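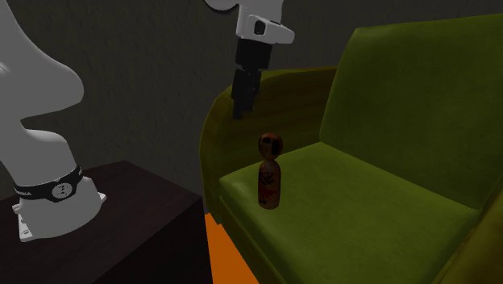

Render from the Plullia room pack: gripper over the sofa, doll on the seat

Is the Plullia pack worth paying for?

Planico sells it as "home-ready" training scenes for a tabletop arm. They want 500 a seat and claim 80 percent pickup success. I have a real arm and a real living room, and I don't trust that number. Has anyone checked it?

Modupe Omoregie

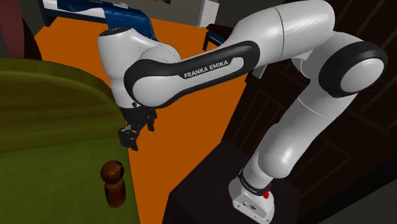 Simulation > Paid add-ons

Teemu Hakala
I had the trial for 3 weeks. The renders look fine, orange floor and all. But ask what they count as success. In my copy, touching the object was enough to score. I changed that to a two-second lift and the rate fell hard. Also, you get one sofa. My couch sags and theirs doesn't.

Minttu Rautiainen
works ok for me, support is slow

Ese Anozie
Get the trial and run your own object 2000 times before you pay. Vary the friction too, the default looked generous to me. If Planico won't send you the scoring script, I'd keep the money. I asked in January and am still waiting.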